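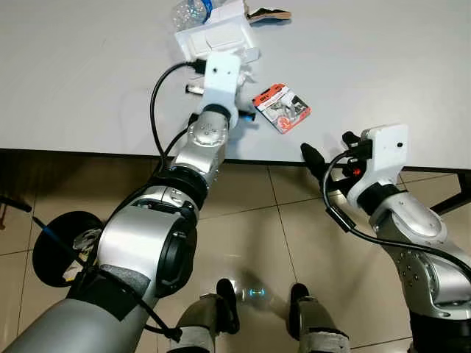
I have come to believe, after a good many October evenings at it, that the person who shows a robot its job matters more than the number of times the job gets shown. We used to ask for 100 runs in a sitting at Flumcombe, and by the end my own hands were sloppy and sad. Now I stop at 40, have some tea, and come back kinder. With a little package lying at a tilt on the white table, and a water bottle by the box, you want to be fresh enough to care how you reach! Vesna Gashi taught me to slow down for the last 2 inches, and I do wish more people would teach it that way.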